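Unit 8: Can machines do the chores yet?

Course notes, Machines and Everyday Work
Tutor: Jonas Haslinger

Read these before the November session. The reading list is at the end. You don't need any background in engineering, but you should have finished the Unit 7 worksheet, as we will be using the task breakdowns you wrote for it.

The question for this unit

People have been promised a machine that does the housework for a long time. Magazine writers in 1930 were already describing one. What they got over the following decades was a set of separate machines, each of which did one part of one job: the washing machine, the dishwasher, the electric mixer. Each works because somebody still carries things to it, loads it, sets it and empties it again. The washing machine washes. It does not pick a sock up off the stairs.

The same is true on the shop floor. A car body line may have hundreds of arms doing the welding, and further along the same building people are still pushing in wiring, clipping trim and feeding rubber seals round door frames. The welding was automated early and the wiring was not. In this unit we ask why, and how far the gap has closed.

Three words we will use all the way through

Task. A piece of work with a clear start and a clear end, such as "put the plates in the rack". A chore is normally a string of tasks, and you can automate one without touching the others.

Fixture. Anything that holds the work in a known place. A jig, a tray with shaped pockets, a clamp. Most factory automation depends on fixtures more than on clever arms. If the part is always in the same place, the arm can repeat the same movement all day.

Recovery. What happens after something goes wrong. A person who drops a screw looks for it, picks it up and carries on without thinking of this as a separate job. For a machine it is a separate job, and it is often the harder one.

What makes a chore hard

Students usually begin with a list of chores ranked by how tiring or boring they are for people. Put that list aside. What is tiring for us has little to do with what is difficult for a machine. Lifting a heavy box a thousand times is miserable for a person and well within reach of a standard arm. Folding a fitted sheet annoys most people for a minute and is still very hard to do by machine.

The following points matter more.

1. Is the object stiff or floppy? A mug keeps its shape when you pick it up. A towel, a cable or a bag of flour does not. With a floppy object the machine has to deal with a new shape every time it moves it.

2. Is there room to get in? A gripper has thickness. So does the arm behind it, and the camera if one is fitted. Many jobs that look simple are done by a person with two fingertips in a narrow gap.

3. Can you see what you are doing? People do a great deal by feel. You plug in a lamp behind the sofa without looking. A machine that relies mainly on a camera loses its main source of information as soon as its own hand is in the way.

4. How much force is needed, and when? A stuck drawer needs a pull. A catch needs a push in one direction and then a pull in another. Too little force and nothing moves. Too much and something snaps.

5. How many versions of the thing exist? A factory may handle one model for a year. A kitchen has as many kinds of lid as it has jars.

6. What does a mistake cost? A sock in the wrong drawer costs nothing. A broken glass in a bowl of salad costs a good deal more.

Score each task from your Unit 7 breakdown against these six points. A simple low, medium or high will do. Do not add the scores up into one number. A single "high" can be enough to stop a task being automated.

Worked case: taking computers apart

Repair and recycling is a useful middle case between the factory and the home. The building is a workplace, with benches and good lighting, and the staff can arrange things as they like. The objects that come in are as mixed as anything in a house. One desktop computer is opened by a side panel on a latch and the next has screws. Inside, makers put the same parts in different places and hold them in with different catches.

The case we will use is Drellus, a small firm that refurbishes office computers. It handled 2488 desktop machines in the year we are looking at. Each one is opened, checked, stripped of parts that can be sold, and either rebuilt or sent on as scrap. The manager asked a plain question: which of these steps could be given to an arm?

Weighing and sorting the closed machines was the easy answer. They are stiff boxes with flat sides, and a conveyor brings them to a known spot. Opening the case came next, with some models marked as possible and the rest left to staff. After that comes the inside of the case, and it is much less friendly. Look at how little space the gripper's fingers have, and at how many loose cables lie beside the parts that are fixed.

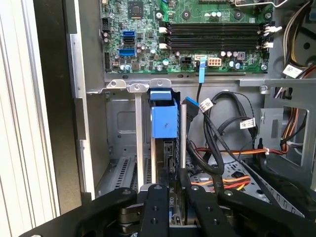 Scoring the inside of the case

Take the six points in order.

Stiff or floppy. Both, side by side. The board and the metal brackets stay where they are. The data cables and power wires bend and loop, and they will not lie the same way in two machines, even two of the same model. A planner that treats the case as a fixed map will be right about the board and wrong about the cables. Score: high.

Room. The drive cage, the brackets and the cable bundle all limit the way in. The gripper is large compared with the parts it has to reach. A person would move the cables aside with one hand and work with the other. A single arm has to do the two things one after the other, and the cables may spring back in between. Score: high.

Seeing. With a camera near the wrist, the view of the target gets closer as the hand moves in, which helps. The fingers also come into the view and hide part of what they are about to touch. Score: medium, or high for anything underneath a cable.

Force. Memory slots have latches that must be opened before a module is lifted. Drive cables often have a small clip that must be squeezed while pulling. Pulling by the wires in place of the plug may damage them. Score: medium to high.

Versions. Very many. Colour can help a little. Some makers use bright blue plastic for the pieces a technician is meant to touch, and a vision system can be taught to look for them. Other makers use no such colour, so the rule cannot be relied on. Score: high.

Cost of a mistake. Low if the machine is already scrap. Medium if the parts are to be sold. This is the one score that the firm can change by choosing which machines to put in front of the arm.

Drellus decided to start with scrap units only, and only with removing parts. Putting parts back in was left to staff. Removal is usually the easier direction, because the part may come out at a slight angle and no harm is done. Fitting a plug needs it to be lined up closely before any push is made.

Back to the house

Two household cases for comparison.

Cleler is a supported housing block with 19 flats. The residents' group looked at machines for floors, laundry and washing-up. Robot vacuum cleaners were bought and are still in use. They do well on open floor, and they stop at cables, rug fringes and anything left lying about, so staff go round beforehand and lift things up. Note what has happened here. The chore has been split, and the part that people keep is the picking up. In the terms of this unit, the person has become the fixture.

Beven is a shared kitchen used by a catering course. The tutors there looked at whether an arm could unload the dishwasher. Plates in a rack scored low on nearly everything. Mixed cutlery, nested bowls and thin plastic tubs that turn over and fill with water did not. Their conclusion was that an arm could do a good share of the items and that somebody would still have to come and do the rest. They did not think that was worth the floor space.

Keep both cases in mind when you read claims in the press. A video of a machine doing a chore shows that it was done at least once. It does not tell you how many attempts were made, how the room was set up, whether a person was steering from elsewhere, or what happened when an object was dropped. Questions to ask of any such claim:

How many tries, and how many of them worked?
Were the objects new to the machine?
Who set up the room, and who tidied it afterwards?
How long did it take compared with a person?
What did it do when something slipped?

Where this leaves us

My own view, which you are free to argue against, is that single tasks with stiff objects and some control over the setting are possible now and will spread. Whole chores, done from start to finish in an ordinary home, are further off. The inside of a computer sits between the two. It is stiff in places and floppy in others, and I expect progress to be uneven even within one case.

Before the session

Pick one task from your Unit 7 breakdown and do it yourself, slowly, using one hand. Write down each moment when you wanted the other hand, and what you wanted it for. Then do it again wearing thick gloves and write down what you could no longer feel. Bring both lists.

If you have an old computer you can safely open, you may use that as your task. Unplug it from the mains first, leave the power supply unit closed, and do not force anything.

Written work

Write two pages on one chore of your choice. Split it into tasks, score each task on the six points, and say which you would hand over today, which you would hand over if you could change the room, and which you would keep. Give the change you would make to the room in each case.

Reading

Course reader, chapter on fixtures and part feeding.
Course reader, the short piece by Ông on cables and soft objects. Skip the appendix.
The Drellus case sheet, both sides.
Your own Unit 7 worksheet, with my comments.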